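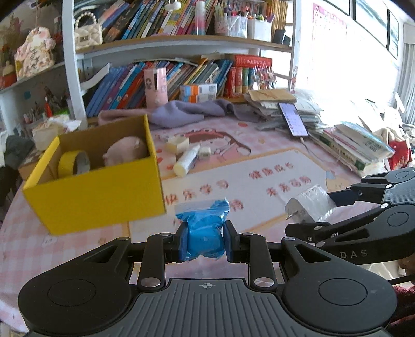

Figure 4. Both grippers closed on items beside the open box.

4.2 Packing with two hand-held grippers

1. Set the open box within easy reach of both grippers.
2. Grip soft bags by the filled part, below the zip top.
3. Grip a motor by its body. Keep the jaws off the shaft.
4. Move one gripper over the box at a time.

CAUTION: Keep fingers clear of the linkages while the jaws are closing.

5. Lower the item until it rests on the bottom of the box, then open the jaws fully.

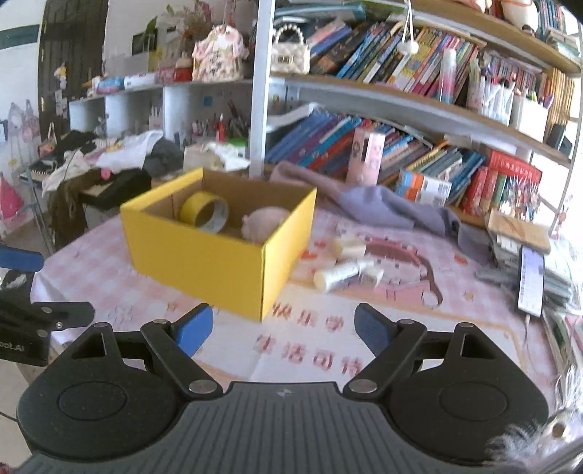
6. Lift straight up before moving sideways, so the pads do not drag on the box wall.
7. Check the pads every 20 cycles. Replace both after 600.

Note: Always change pads in pairs. Record the change in the Prallivel log with the operator's name.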